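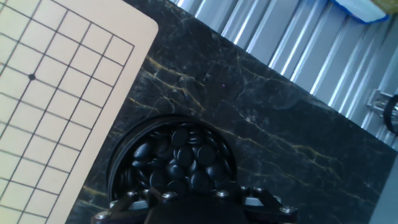
Figure 3. Go board and a bowl of black stones.

3.2 Dropout among adult beginners

The Gullarero club survey reached 217 adults who had taken up Go within the past year. By October, 107 of them had stopped playing, a figure the clubs greeted with more calm than we did. The usual explanation is that the game is hard. Our respondents mostly disagreed – they had expected it to be hard, and several seemed pleased to be proved right. What wore them down was scoring. Players at Stular, where beginners start on the small board and finish a game before the coffee cools, stayed longer than those at Lenz, where newcomers sit down at a full-size board and are wished good luck. We asked the Lenz organizers whether they had thought of changing this. They had, 8 years ago, and the matter is still under discussion. Section 3.3 turns to handicap stones, on which opinions were stronger and evidence thinner.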